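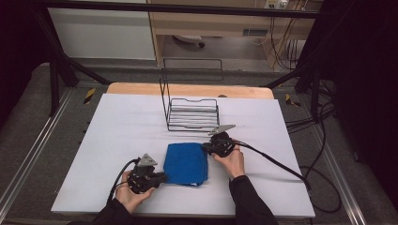

Datasets / Manipulation / Femthorpe Cloth and Rack

Overview Files Card Discussion Versions

# Femthorpe Cloth and Rack

Two-handed demonstrations with a cloth and a wire dish rack, recorded with hand-held grippers. The operator holds one gripper in each hand and does the task directly, with no robot arm in the loop. Video and gripper state are logged together and can be replayed on a two-arm robot after retargeting.

Likes 40 | Comments 25

## Contents

- 162 episodes in the training split
- 25 episodes in the held-out split
- Head view video for every episode
- Left and right gripper pose and jaw opening
- One task label per episode, in plain English

Each episode is a separate folder. Folder names carry the split and a running number, nothing else. Do not sort by name and assume that gives you recording order. Use the `start` field in `meta.json`.

## Tasks

`fold_half` – fold an open cloth once and press the crease with both jaws closed.

`fold_square` – start from an open cloth, end with a square bundle near the middle of the board.

`to_rack` – lift a folded cloth and set it on the dish rack. Either hand may lead.

`from_rack` – the reverse. The cloth has to end flat on the board, and folds may open on the way.

The rack stays at the far side of the board in all four tasks. Its position shifts a little between episodes. In `to_rack` the operators were asked to keep the cloth folded, but a slow slide off the rungs is common and was not cut. Those episodes have `clean: false`.

## Recording setup

The work surface is a white board laid over a wooden table, inside a black metal frame. Cloths are blue. Both grippers are cabled, and the cables cross the board in many episodes. If you train on raw pixels, expect the policy to see them. We tried masking the cables and dropped it, as the masks also ate the thin wires of the rack.

Operators wore black sleeves. Hands are visible on the grippers throughout and are not painted out.

Poses are given in the board frame, in meters, with the origin at the near left corner. Rotations are quaternions in x, y, z, w order. Version 1 had w first – if your wrists spin on replay, check this before anything else.

## Loading

Install the Trarano reader and point it at the unpacked folder:

`trarano open ./femthorpe --split train`

The reader returns frames and states already matched in time. To read the files yourself, match on the `t` column and drop rows where `valid` is 0. The first rows of most episodes are invalid while tracking settles.

## Known problems

- The right gripper reports a jaw opening slightly above zero when fully closed. Clip it.
- When one hand reaches over the other, the far gripper can lose tracking for a moment. The gap is left in and marked.
- Some `fold_half` labels were typed in the Friday session as `half_fold`. The reader maps them. The raw files still have the old label.
- No depth.

## Suggested use

We use it for imitation learning on the Prondance two-arm bench. Chunked action prediction has been easier to get working than single-step. The set is small, so 1000 steps of fine-tuning from a pretrained checkpoint is a fair first try before you go longer. It is a poor fit for cloth of other colors unless you add your own data.

## License and citation

Free for research and teaching. Please cite as "Femthorpe Cloth and Rack, Masri Lab, version 2." Report broken episodes under Discussion with the folder name and the `t` value where the trouble starts. The next fix release is planned for December.

Previous: Femthorpe Cups Next: Femthorpe Drawers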